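Cómo preparar tu primer set de una hora sin volverte loco

Me escribís bastante preguntando cómo organizo la música antes de pinchar, así que me he sentado por fin a ponerlo por escrito. Llevo unos cuantos años haciendo house y disco en bares, alguna boda y una residencia de febrero en el Clirklow que me enseñó más que todos los tutoriales juntos. Lo que cuento es mi manera, seguro que hay otras.

Lo que vas a necesitar: un portátil o un par de lápices USB, auriculares cerrados, tu programa de mezcla de siempre y una tarde libre. Yo uso Greltano para analizar los temas y una controladora Tierney de dos canales que ya tiene los faders hechos polvo, pero los pasos valen para cualquier equipo.

Paso 1. Haz limpieza

Antes de elegir nada, mira lo que tienes. Mi carpeta de house llegó a tener 900 temas y yo pinchaba siempre los mismos, porque encontrar algo ahí dentro con las luces apagadas era imposible. Me puse una tarde con un café y la dejé en 670, y todavía me parecen muchos (hay remixes que guardo por puro cariño, lo confieso).

El truco que me funciona es escuchar cada tema en tres puntos: la entrada, el primer estribillo o drop y la salida. Si en ninguno de los tres se me mueve la cabeza, fuera de la carpeta. No lo borres del disco, que luego te arrepientes; mándalo a una carpeta aparte que se llame "dudosos" y ya está.

Aprovecha también para arreglar los nombres. Artista, título, versión. Si tienes un tema que se llama "track01_final_bueno", arréglalo hoy.

Paso 2. Analiza y corrige el tempo

Pasa toda la carpeta por el analizador y luego repasa a mano los que te huelan raro. Con la música disco grabada con batería de verdad el programa se lía muchísimo, y te puede poner la rejilla bien al principio y torcida a los dos minutos. Ponte el metrónomo encima, escucha el final del tema y, si se ha ido, mueve la rejilla o marca un segundo punto de anclaje.

Con la tonalidad yo soy menos estricto. La miro, me orienta, pero si dos temas me suenan bien juntos los pongo juntos aunque el numerito diga otra cosa.

Paso 3. Elige las anclas

Para una hora escojo 5 temas que sé que van a salir sí o sí. Son las anclas. Uno para abrir, uno para cerrar y los otros repartidos por el medio. Todo lo demás se decide en el momento, según cómo esté la pista.

El de apertura no hace falta que sea un bombazo, ¡al contrario! Busca uno con una intro larga y limpia que te deje respirar, comprobar los niveles y ver si el monitor de cabina funciona (en el Cladstead no funcionó nunca, y allí aprendí a mezclar con un auricular puesto y el otro oído en la sala).

Paso 4. Marca los puntos de entrada y salida

A cada tema le pongo como mucho cuatro marcas, siempre con los mismos colores:

Verde, donde quiero que empiece a sonar.
Azul, donde entra el bajo.
Amarillo, el parón del medio.
Rojo, donde tengo que haber salido ya.

La roja es la que te salva la vida. La primera vez que pinché en público se me acabó un disco mientras rebuscaba el siguiente, y ese silencio todavía lo oigo por las noches. Ponla con margen, por lo menos treinta y dos compases antes del final.
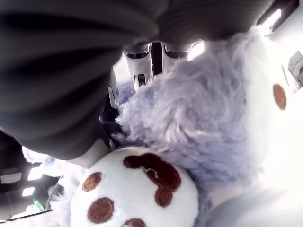
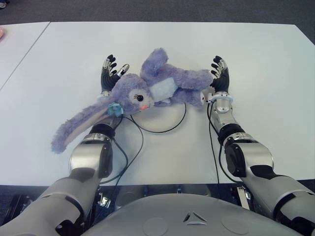 ¿Cuántos temas tengo que llevar para un set de una hora?

Con unos cuarenta bien conocidos vas sobrado. Vas a poner entre doce y dieciocho, según lo largas que hagas las mezclas, y el resto te da margen para cambiar de rumbo si la gente pide más caña o se te vacía la pista.

Paso 5. Ensaya las transiciones difíciles

No ensayo el set entero, me aburre y luego suena a lección aprendida. Ensayo parejas. Cojo dos temas que creo que van a ir bien y los mezclo de tres formas: larga con ecualizador, corta con un corte en seco y otra tirando de un bucle de cuatro compases. Si una me gusta, apunto la pareja en el campo de comentarios, con una nota del tipo "sale bien con el de las cuerdas, quitar graves en la azul".

Para el cambio de graves, que es donde casi todo el mundo se atasca, haz esto:

Entra con el bajo del tema nuevo cerrado del todo.
Sube el fader poco a poco durante dieciséis compases.
En el primer golpe de la frase siguiente, cierra el bajo del viejo y abre el del nuevo a la vez.
Aguanta ocho compases más y empieza a sacar el viejo por los medios.

Repítelo hasta que lo hagas sin mirar las manos. Los dos bajos sonando juntos son una papilla, y en un equipo grande se nota el doble que en los altavoces de tu cuarto.

Paso 6. Grábate y escúchate al día siguiente

Graba una hora seguida, con fallos y todo, y no la escuches esa noche. Al día siguiente te la pones yendo a comprar o fregando los platos y apuntas el minuto cada vez que algo te saca de la música. A mí casi siempre me pasa lo mismo: mezclo con prisa en el primer cuarto de hora y luego me relajo. Saberlo me ha servido para abrir con temas más largos.

Ojo también con el volumen. Si en la grabación ves que la onda va engordando hasta el final, es que has ido subiendo las ganancias sin darte cuenta. Vuelve a ponerlas a cero y trabaja con el indicador en verde, con algún pico en amarillo como mucho.

Paso 7. Prepara los USB

Exporta la misma lista en 2 lápices, siempre. Formatéalos en FAT32, que lo leen hasta los reproductores viejos, y pruébalos en otro equipo si puedes. Si vas a tocar en un sitio que no conoces, pregunta antes qué reproductores hay y si están enlazados entre ellos. Yo llevo además un cable RCA, un adaptador de jack y una carpeta de emergencia en el móvil con una mezcla ya grabada (la he usado una vez, con la controladora muerta y el bar lleno).

En la lista exportada meto tres subcarpetas: calentar, subir y cerrar. Dentro de cada una ordeno por tempo, y las anclas llevan un asterisco delante del título para que salgan las primeras.

Si os atascáis con la rejilla de los temas antiguos dejadme un comentario con el programa que usáis y lo miramos. El próximo tutorial será sobre bucles y efectos, en cuanto arregle los faders de la Tierney.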